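Re: Staplers for the reading room — which ones?

On 13 June 2007, the list wrote:
> The Klinhom ones are meant to be jam-proof. The Skorkel
> catalogue has them, item 1742. Shall we order two
> and be done with it?

I'd want to know what "jam-proof" means before we spend anything. The Tirovus was jam-proof too, if you believed the box, and it spent March in a drawer with a bent staple in its nose.

Most of this comes down to people forcing in the wrong size. Open the thing, look along the channel, pick out any loose bits with a paper clip and see whether the pusher slides freely on its spring. If it sticks, no new brand name is going to cure that. I had the blue one open on the table — plastic body, metal channel, nothing in there that looks very clever to me. 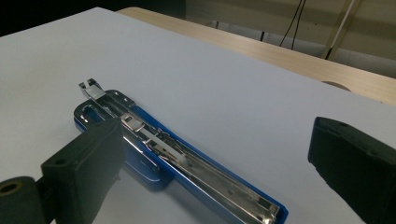 Basterau staples fit ours perfectly well, the reply came back from the Annexe, and it was the cheap refills that kept folding over. Fine, but has anyone tried both in the same stapler? Until then I'm against ordering.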